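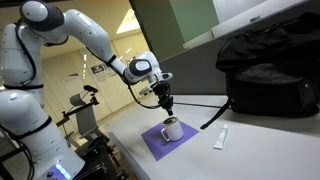 White mug, white table, and the purple mat I keep going on about.

I bought the Pollunlow square mat in April and I'm still weirdly happy with it (my bar for tabletop stuff is low, but still!). My table is plain white and so is my favorite mug, so everything used to sort of vanish into everything else, and I wanted one spot of color. The purple won out over the gray.

It cost me 16 dollars, shipping included. I set mine at an angle because I like it better that way — my sister straightens it every single time she visits. It wipes clean with a damp cloth. Coffee was no trouble at all, beet juice took 4 tries and some dish soap, and I can still find the spot if I go looking for it.

Gripes? It smelled a bit when I unrolled it, and one corner curled up for 11 days until I left a stack of cookbooks on it overnight. Also, the color on my laptop was more of a plum, so don't order it to match your curtains.

I had a Troto one before this and it slid all over the place. This one stays put, even when I'm wiping around it in a hurry. I'd buy it again, probably in the bigger size.

Seraina Zaugg, June 5, 2025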